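Subject: Re: [nestdale-sewing] Anyone else storing patterns flat?
Date: Mar 31, 2022

> I have run out of drawer space for patterns and I'm thinking of hanging
> the big ones. Does the tissue tear at the punch holes? And how do you
> find anything once it's all up there?

Oh, do it! I moved mine onto a rail in September and I'm never going back. The Gadholm coat pattern alone used to eat half a drawer, and now I can pull it out with one hand.

On tearing: yes, bare tissue will go sooner or later. I trace onto heavy brown paper first, punch one hole near the top, and stick a reinforcement ring on both sides. All the pieces for one pattern go on one hook, biggest at the back. The paper curls for a day or so and then behaves.
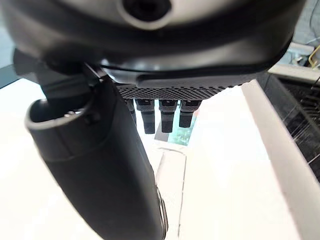

Black mesh plate with a row of pegs hanging under it

For finding things I write the number large on the front piece, plus the size I traced. So 516 is the Vatoston blouse, 785 is the wrap skirt, and 2977 is that enormous dress with the pleats (so worth it, by the way!). I keep a list taped inside the closet door. The envelopes and instruction sheets still live in a shoe box, in number order.

One question back to you all: has anybody traced the Henare trousers with the curved waistband? I love the look of them but the back piece seems very short to me, and I'd like to hear before I cut into my good wool.

Happy sewing!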